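Sisar Docs

Home | Datasets | Guides | Changelog | Contact

We use cookies to remember your display settings. Accept | Manage

# Drestirdale Recipe Cards

A transcribed collection of handwritten home recipes from the Drestirdale valley, with ingredient lists broken out into separate fields.

## Summary

The collection holds 742 recipe cards lent by households in and near Drestirdale. Of these, 618 have a full transcription with ingredients, amounts and method. The rest have a title and an ingredient list only, either because the method was never written down or because the handwriting could not be read with confidence.

The cards were written over several decades by many different people. Most are baking: scones, oat biscuits, tea loaves, fruit cakes. There is a smaller group of preserves and pickles, and a few main dishes. Anything copied word for word from a printed cookbook was left out when we could identify the source.

Version 2 replaces the first release. The ingredient names were redone from scratch, so files that refer to the old ingredient codes will not line up with the new ones.

## What is in the download

- `cards.csv` - one row per card, with title, category, household code and transcription status
- `ingredients.csv` - one row per ingredient line, linked to the card by `card_id`
- `methods/` - plain text files, one per fully transcribed card
- `units.csv` - the lookup table for measures
- `notes.txt` - transcriber remarks that did not fit anywhere else

All files are UTF-8. The CSV files use commas and have a header row. Fractions are stored as decimals in `amount` and exactly as written in `amount_raw`.

## Fields in ingredients.csv

- `card_id` - matches the same field in `cards.csv`
- `line_no` - the order on the card, starting at 1
- `amount_raw` - the amount as written, for example "1 1/2" or "a good knob"
- `amount` - a number, or blank if the original was not a number
- `unit` - a code from `units.csv`, or blank
- `name_raw` - the ingredient as written
- `name` - the ingredient in standard spelling
- `uncertain` - 1 if the transcriber was unsure of any part of the line

A blank `amount` does not mean the ingredient was optional. Many writers left out amounts for salt, flour for dusting and milk for brushing. Optional ingredients are marked in `notes.txt` when the card says so.

## How the cards were transcribed

Each card was typed by one person and checked by another. Daryna Tkachenko and Gert Mokgethi did most of the typing, and Maëlle Fehr did most of the checking. Where the two readings differed, Johannes Moodley made the final call and set `uncertain` to 1 if the question was still open.

Spelling in the `methods/` files follows the card. We kept "marg," "bicarb" and "s.r. flour" as they stand. Crossed-out words are in square brackets with a leading x, so `[x lard] butter` means that lard was struck out and butter written in its place. Later additions in a different hand are in curly brackets.

Line breaks were not kept. Several writers ran out of room and carried on up the margin or over the back, and matching the layout would have made the text very hard to use.

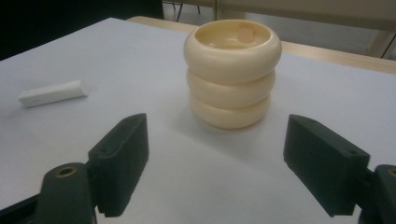 Stains were a bigger problem than handwriting. A good many cards have butter or syrup marks over the ingredient list, which is the part people look at while cooking. Where a word was hidden but could be worked out from the method, we filled it in and marked the line as uncertain. Where it could not be worked out, `name_raw` reads `illegible` and `name` is blank.

## Units

The cards mix ounces, grams, cups, teacups and spoons, sometimes on the same card. We did not convert anything. The same word can mean different things to different writers, and a "cup" on one card is plainly a teacup while on another it seems to be a measuring cup.

`units.csv` gives a code for each word and a short comment. If you need weights, you will have to choose your own conversion. Be careful with these:

- `dsp` is a dessertspoon. It is not a tablespoon, though two writers use the words as if they were the same.
- `gill` appears mostly in the preserves. The writers do not agree on its size.
- `tin` has no size attached unless the card gives one.

Oven temperatures have been left in the method text. They may be in Fahrenheit, Celsius or gas marks, or simply "a moderate oven."

## Categories

There are 20 categories. They were assigned by title first and then corrected by reading the card. Tea loaves and fruit cakes overlap, and we put a recipe under tea loaf if the fruit is soaked in tea, whatever the title says. Flapjack means the oat tray bake here and not a pancake.

## Known problems

- Household code `H07` covers two neighboring households whose cards arrived in the same tin. We have not been able to separate them.
- Duplicate recipes are common. The same gingerbread turns up on many cards with small changes. These have been left in, as the changes may be of interest.
- Method files for cards with a recipe on each side contain both recipes, divided by a line of hyphens. The ingredients have separate card numbers.
- A handful of titles are people's names only. We kept first names and removed surnames.
- The recipes have not been tested. Some preserving methods are out of date and should not be followed without checking current food safety advice.

## Privacy

Household codes do not match any public list. Phone numbers, addresses and personal messages were removed during typing. If you come across something that should have been taken out, please write to Skye Haldane through the contact page and give the `card_id`.

## Use and credit

You may copy, change and share the files for any purpose, as long as you give credit. Please cite the collection as "Drestirdale Recipe Cards, version 2, Sisar."

Scans of the original cards are not part of the release. The cards went back to their owners in March.

## Corrections

Send corrections with the `card_id`, the line number and the reading you propose. Fixes to a single word go in as they arrive. Changes to category names or unit codes wait for the next version - other people's scripts depend on them.

Get release notes by email. Enter your address to subscribe.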